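4.2 Changes in the packing task

Before the arms were installed at the Stirnstead site, packers picked lipsticks and gloss tubes by hand from bins and placed them in gift cartons. The two Skodo cells now do most of the picking. Packers load the bins, check the finished cartons and step in when a grasp fails.

We interviewed 18 packers and observed 66 hours of work across both shifts. Most said their wrists and shoulders hurt less. Many also said the day felt longer, as they spent up to half of a shift waiting for a stop signal. Tubes that lie across each other in a bin (Figure 2) were named as the main cause of stops, and packers on the late shift had begun to spread the tubes out by hand before sending a bin to the cell. This step does not appear in the written procedure.

Figure 2. Mixed lipsticks and gloss tubes in a white plastic bin, with the gripper at the near side. 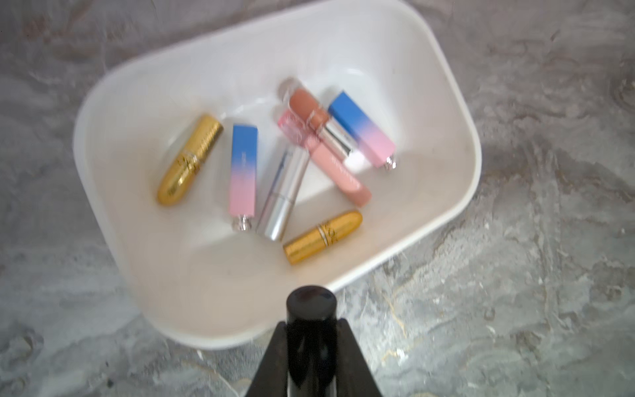
The extra step was not counted in the output figures that Fludetti, the site operator, used to set staffing levels. Supervisors knew of it but had no code for it in the time sheets. Guerra, the second site, handled the same problem by putting fewer tubes in each bin, and packers there reported fewer stops but more trips to the supply racks.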